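홈 | 장비 가이드 | 견적 전 체크 | 자주 묻는 질문 | 문의 | 로그인

이 사이트는 쿠키를 사용합니다. 계속 이용하시면 쿠키 사용에 동의하신 것으로 봅니다. [동의] [설정]

양팔 로봇 포장 셀 도입 예산, 자주 묻는 질문

최종 수정: 2019년 2월 28일

소규모 물류와 매장 포장 쪽에서 양팔 로봇을 사도 되느냐는 문의가 계속 들어옵니다. 저희는 장비를 팔지 않습니다. 그래서 답이 좀 박합니다. 판매사 자료와 다른 부분이 있으면 판매사에 직접 따져 물어보시기 바랍니다.

양팔이 꼭 필요합니까?

대부분은 필요 없습니다. 상자처럼 입구 모양이 일정한 용기라면 한 팔과 고정 지그로 끝나는 경우가 많습니다. 양팔이 의미가 있는 것은 천 가방처럼 옆면이 주저앉는 용기에 물건을 넣을 때입니다. 한쪽이 입구를 맡고 다른 쪽이 병을 옮기는 식인데, 그 작업이 하루 물량에서 얼마나 되는지 먼저 세어 보십시오. 세어 보지 않고 견적부터 받는 분이 너무 많습니다.

Hollmann 견적서의 '셀 일괄가'에는 무엇이 들어 있습니까?

저희가 검토한 견적서에는 팔 두 대, 그리퍼, 레일, 제어기까지였습니다. 작업대, 프레임, 조명, 안전 설비는 별도 항목이었고 설치 교육도 빠져 있었습니다. '일괄'이라는 단어를 믿지 마시고 품목표를 요구하십시오. 품목표를 못 주겠다는 업체와는 거기서 끝내도 됩니다.

시연은 어디까지 믿어야 합니까?

시연장 조건은 업체가 고릅니다. 취급할 물건을 직접 들고 가서 그 자리에서 시켜 보는 게 낫습니다. 펌프 달린 병, 뚜껑이 좁은 병, 투명한 병은 따로 챙기십시오. 모양이 제각각인 병을 천 가방 하나에 담는 작업은 매끈한 상자 하나 옮기는 것과 난이도가 다릅니다. 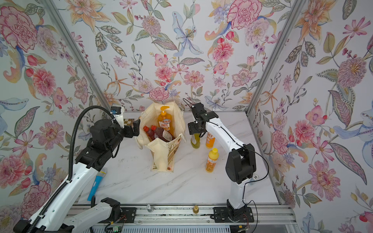 그리퍼 예산은 팔 예산과 따로 잡아야 합니까?

따로 잡으십시오. 팔은 몇 년을 쓰더라도 그리퍼는 취급 품목이 바뀌면 같이 바뀝니다. 손가락 패드 같은 소모품까지 넣어 팔 예산의 10퍼센트를 매년 떼어 두는 것이 저희 권고입니다. 첫해에 남으면 다음 해로 넘기면 됩니다.

케이블과 배선은 사소한 비용 아닌가요?

견적서에서는 사소해 보입니다. 팔을 따라 움직이는 케이블은 꺾이고 쓸리는 부품이라 예비품이 있어야 하고, 교체하는 동안 셀이 섭니다. 예비 케이블 납기를 계약서에 적어 달라고 하십시오. Nokness는 처음에 구두로만 답했고, 서면으로 받기까지 메일이 여러 번 오갔습니다.

카메라 보정은 누가 합니까?

납품 때는 업체가 하지만 그다음이 문제입니다. 작업대를 옮기거나 팔을 다시 고정하면 또 해야 합니다. 출장 보정이 유상인지, 사내 직원이 할 수 있는지, 보정판과 소프트웨어가 포함인지 세 가지를 각각 확인하십시오.

회수 기간 계산서를 받았는데 너무 좋아 보입니다.

그럴 겁니다. Kedex가 보내온 계산서는 시간당 140건을 쉬는 시간 없이 처리한다고 가정하고 있었습니다. 떨어뜨린 병을 치우는 시간도, 가방을 새로 세워 주는 사람의 인건비도 없었습니다. 가정란의 숫자를 절반으로 깎고 다시 돌려 보십시오. 그래도 5년 안에 회수된다면 그때 이야기를 이어 가도 늦지 않습니다.

액체 제품을 다루는데 추가로 볼 것이 있습니까?

레일과 회로가 작업면 가까이에 있는 구성이라면 누액 대책을 물어보십시오. 덮개가 옵션인 업체가 있습니다. 보증서에 액체 침투가 제외 사유로 적혀 있는지도 꼭 읽어야 합니다. 청소 방법과 주기 역시 서면으로 받으십시오.

중고나 임대는 어떻습니까?

Stesevier 임대 조건은 검토할 만했습니다. 다만 중도 해지 조항이 길고, 원상 복구의 범위가 모호했습니다. 중고는 제어기 소프트웨어 사용권이 넘어오는지부터 보십시오. 넘어오지 않으면 싼 게 아닙니다.

올해 예산에 넣으려면 언제 시작해야 합니까?

저희 쪽 문의 기준으로는 9월에 품목표와 시험 결과를 확보한 곳이 다음 해 예산을 무리 없이 올렸습니다. 연말에 남은 돈으로 급히 사는 것은 말리고 싶습니다.

댓글 (4)

포장실7년차: 일괄가에 작업대 없는 거 저도 당했습니다. 프레임 값 보고 놀랐네요.

mk1072: 10퍼센트는 좀 많지 않나요? 저희는 패드만 갈고 있는데요.
 └ 운영자: 품목이 고정이면 줄이셔도 됩니다. 품목이 늘 예정이라면 그대로 두시길 권합니다.

느린손: 천 가방은 사람이 해도 짜증 나는 작업입니다. 상자로 바꾸는 게 제일 싸게 먹힐 듯.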